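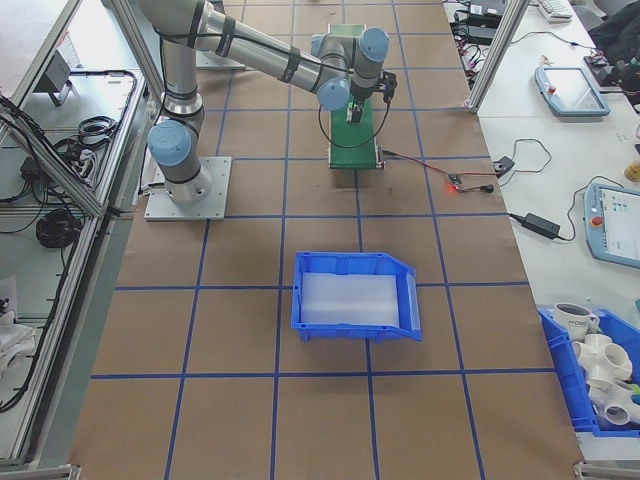
**Pre-arrival check, guest apartment, Soltness old town**
Unit 211, 2019-11-20. Filled in before the next booking. Items marked "open" go to the Skinska office.

**Entry and stairs**

- [x] Street door closes and locks by itself. Slow in the last inch but it latches.
- [x] Key box opens with the new code. Old code no longer works.
- [ ] Stair light, second landing. Open. Goes off before a guest with suitcases would reach the top. Ask the building to set it longer.
- [x] Handrail firm the whole way up.

**Fire and gas**

- [x] Smoke alarm in hall tested. Battery changed in June.
- [x] Smoke alarm in bedroom tested.
- [ ] Carbon monoxide alarm. Open. Beeps when tested, but the date on the back has passed. Replace before the guests get here.
- [x] Extinguisher under the sink, needle in the green.
- [x] Exit plan on the inside of the front door. English and German only. Guests from the Istport ferry have asked for French.

**Kitchen and bathroom**

- [x] Stove knobs all turn off fully.
- [x] Kettle cord sound. Toaster cord sound.
- [ ] Bath mat. Open. Suction cups gone on one side. Do not leave it out.
- [x] Hot water comes through in 15 seconds at the shower. No scalding at full turn.
- [x] Outlet by the mirror trips when the test button is pressed.

**Windows and balcony**

- [x] Bedroom window limiter holds at 9 cm.
- [ ] Balcony door. Open. Handle loose again, same screw as last time. Needs a longer one.
- [x] Balcony rail does not move when pushed. Some rust at the foot, wiped and looked at, surface only.

**Guest folder**

- [x] Emergency numbers correct.
- [ ] Tram page out of date. Line 5 now ends at Saragih Square and does not go on to the castle. Guests will need to walk the last stretch or take a taxi.
- [x] House rules and trash days.
- [x] Map of the old town, two copies. The steep lane behind the church is marked as slippery in rain.

Carbon monoxide alarm and balcony handle must be done before keys are released. The rest can wait for the next changeover.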